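**Rumora slip fault**

The Rumora slip fault was a recurring failure in the hand-held gripper sets made by Giltis and used to record picking tasks with small wrapped goods. It was first logged in July by a recording crew in Galtport. The fault caused the finger position reported by the tool to drift from the true opening, so that a gripper standing wide open could be recorded as partly closed.

## Background

The tools are used in pairs, one in each hand. In the snack sorting task, packets are moved between a table and a plastic tray. Crinkled wrappers, stiff folded ends and puffed packs need different amounts of closing, and the recordings are of little use if the finger reading is wrong.
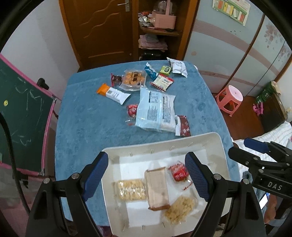 Drift built up slowly over a session. Of 100 recordings checked at Galtport, 56 had an error large enough to spoil the grasp data. The left tool was affected more often than the right. Robots trained on the early set closed too soon and pushed packets away, or crushed them.

## Cause

A review by Rosser traced the fault to a set screw on the position sensor, which worked loose under repeated hard squeezing. The firmware took its zero point only at power-up and gave no warning when the value moved.

## Correction

Giltis issued a longer screw with thread locker and a firmware update that asks for a full open and close every 4 minutes. Recordings made before the change were kept but marked as unsafe for training. Sets with serial numbers below 89 were recalled.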